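Gripper finger comparison, folded cloth, entry 7
Mar 12, 2020
Bench: pine table, partitioned corner
Status: finger comparison done, camera comparison half done, controller settings still open

Purpose

Settle which fingers stay on for the cloth work. The February entries left it as a toss-up between the stock fingers and the longer tapered pair from Buvport, mostly because the two were never run on the same object with the same settings. We also need a decision on the wrist camera before the next round of recording, and I want to know whether the Zestix controller build is the cause of the hesitation everybody has been complaining about.

Object for all runs is the folded grey towel. It's a harder object than the foam blocks. It has no rigid edge, the stack compresses under a fingertip, and a grip that looks fine on the top layer can leave the lower ones on the table.

Setup

Towel near the middle of the table, folded into a stack. Fixed camera on the whole workspace, small camera at the wrist. Stop box stays behind the table where either operator can reach it. Table height not changed from the February entries, so the old approach heights still hold.
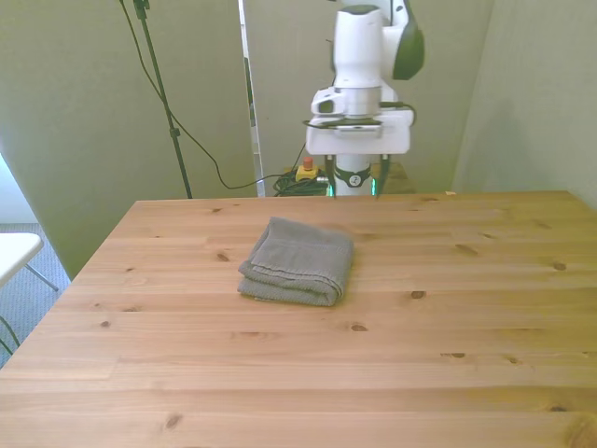

Procedure

1. Re-zero the gripper after every finger change. Skipping this cost us most of a morning in February.
2. Fold the towel by hand, same fold each time, and set it against the tape measure. Take the tape measure away.
3. Approach from above, stop over the stack, hold for a two-second settle.
4. Close to the commanded width, lift 200 mm, hold, lower, open.
5. Score as full lift (all layers), partial lift (top layers only) or miss.
6. Refold before the next run, even after a miss.

25 runs per finger set at each of two closing speeds, plus three at the end to check for drift. That makes 103 in all.

Results, fingers

Stock fingers: reliable on the top layers and poor on the rest. At the faster closing speed they push the fold away before they pinch it, and the stack slides along the grain of the table. Most of the scores were partial lifts. Dropping the approach height improved this, but then the tips touch wood and the force reading is no use for anything.

Tapered fingers: better at getting under a lifted corner, worse on a flat one. When the corner has a bit of flare to it the tip goes in cleanly and all layers come up. When the corner is pressed flat the tip rides over the top and it's a miss, with very little in between. I prefer that. A miss is easy to detect from the gripper width and a partial lift isn't.

Closing speed mattered less for the tapered set than I expected. Slow is still the safer default.

The three drift runs agreed with the early ones. No sign of the mount working loose.

Results, wrist camera

Tried two mounting angles. The steeper one looks straight down between the fingers and loses the towel as soon as the arm is close. The shallower one keeps the fingers out of view and gives a wide look at the table, at the cost of putting the towel well off to one side. 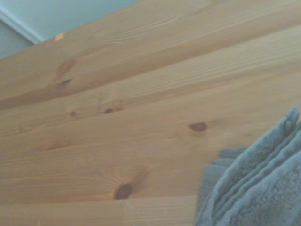 The edge detector was the main casualty with the shallow angle. It wants to treat seams between boards as fabric edges, and dark knots come back as candidate grasp points with annoying confidence. Raising the texture threshold removed the knots but also removed the flatter flap of the towel. A plain mat under the work would fix it, though then we are tuning for a mat. Left the threshold where it was and masked by colour for now. Colour masking holds up as long as nobody changes the lights.

The exposure needs locking as well. With auto exposure on, the wood brightens toward one side and the mask edge wanders by several pixels between consecutive images.

Results, controller

Ran the same approach on the Zestix build and on the older MacBrayne one. The hesitation before the final descent appears on both, so the build isn't to blame. Most likely it is the settle check: it waits for joint velocity to drop below a limit that the arm only just reaches with the cable pulling on the wrist. Loosened the limit a little and the pause shortened. Haven't checked what this does to repeatability – that goes on the list.

The MacBrayne build gives smoother motion close to the table. The Zestix build logs much more. Keeping Zestix until the fault-finding is finished.

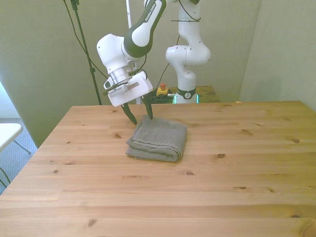
Do the tapered fingers need their own force limit?
Use a lower one than for the stock set. The tips flex sooner, and past that point extra force goes into bending the fingers and adds nothing to the grip.

To do

– Repeat the flat-corner runs with a small sideways sweep before closing.
– Reroute the wrist cable and rerun the settle check with the old limit.
– Lock exposure, then redo the camera comparison at both angles.
– Try the Adia pads on the stock fingers before we put those back in the drawer.

Decision for now: tapered fingers stay on, slow close, shallow camera angle.

Comments (3)

benchtwo: Did you refold after the misses as well? We didn't in February and I think it flattered our numbers.

Reply from author: Refolded every time. I'd treat the February scores as optimistic.

k_lab: The Adia pads add a couple of millimetres per side. Re-zero with them on or the width check will report a grip that isn't there.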